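Mindoldale Repair and Reuse Program
Progress report to the Furel Fund, second period
Prepared by Phyllis Wragg, program lead

Where we are

We're past the halfway mark and I am so pleased with how this period has gone. When we wrote the application we promised a repair workshop open three days a week, a lending shelf for tools, and a set of evening classes. The workshop and the classes are running. The lending shelf opened in August, a month behind the plan, and has been busy ever since.

The workshop took in 1,524 items this period. Lamps and small kitchen appliances still lead, but clothing has climbed fast and bikes came on strong once the weather turned. We fixed or found a new home for most of them, and the rest were stripped for parts. Gudrun Tveit keeps the parts drawers and says she has never had such a good stock of zippers and switches (she was able to send a whole box of switches over to the Pudska group, who had been buying theirs new).

Classes

Sugeng Chin taught five evening classes: basic sewing, hand sewing for knits, lamp wiring, bike brakes, and sharpening. Sharpening filled up the same afternoon we posted it! We ran it a second time and still had a waiting list. The lamp wiring class was smaller, and Sugeng would like to cut it from three hours to two next time, as people were tired by the end and the last part felt rushed. We think that's right.

We had hoped to offer a class in Spanish this period and didn't manage it. Cempaka Purba has found a teacher in Benavides who can come on Tuesday evenings, so that is now set for the next period, with the handouts already translated.

The Mindoldale space

The move into the larger unit is done. You'll remember from the last report that the lease was held up over the fire exit. That was settled early in the period and we got the keys soon after. Alvar Lindholm planned the layout, with drop-off by the street door and the noisy work at the back, and it has made a huge difference to how the place feels on a full day. People can talk to a repairer without shouting over the grinder. Storage was the biggest complaint in our old space and is now one of the things visitors comment on.

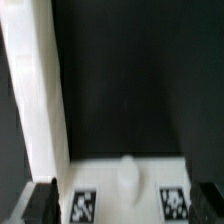
Dark back panel with a white panel on the left.

The floor in the back room still needs a second coat of sealant, and one of the two workbench circuits trips when the kettle is on. The electrician has been out once and is coming again. Neither problem has closed us for a day.

The lending shelf

The shelf holds drills, sanders, a tile cutter, a carpet cleaner and a good range of hand tools. The carpet cleaner is never in! We would like to buy a second one out of the equipment line, and would be glad of your view on that before we order. Returns have been good, with a few late ones and one sander that came back with a cracked base. The borrower paid for the part and Gudrun fitted it.

Money

Spending is close to plan. We are under on teaching fees, as the Spanish class has moved, and over on moving costs. The van hire ran to an extra day and the old unit needed more cleaning than we had allowed for. Donations at the door came to $3,384, well above what we had guessed, and we've put that toward consumables such as thread, solder and brake pads. The full budget sheet is attached separately.

Next period

The Spanish class starts. Sugeng will run sharpening again and wants to try a short course on zippers alone. Alvar is drawing up plans for a children's bench near the front window, at a lower height, with its own set of tools. We are also talking with the high school about letting older students come in for supervised repair hours, though the school has not yet said yes.

You are very welcome to visit. Saturday mornings are the liveliest, and if you have a lamp that doesn't work, bring it along.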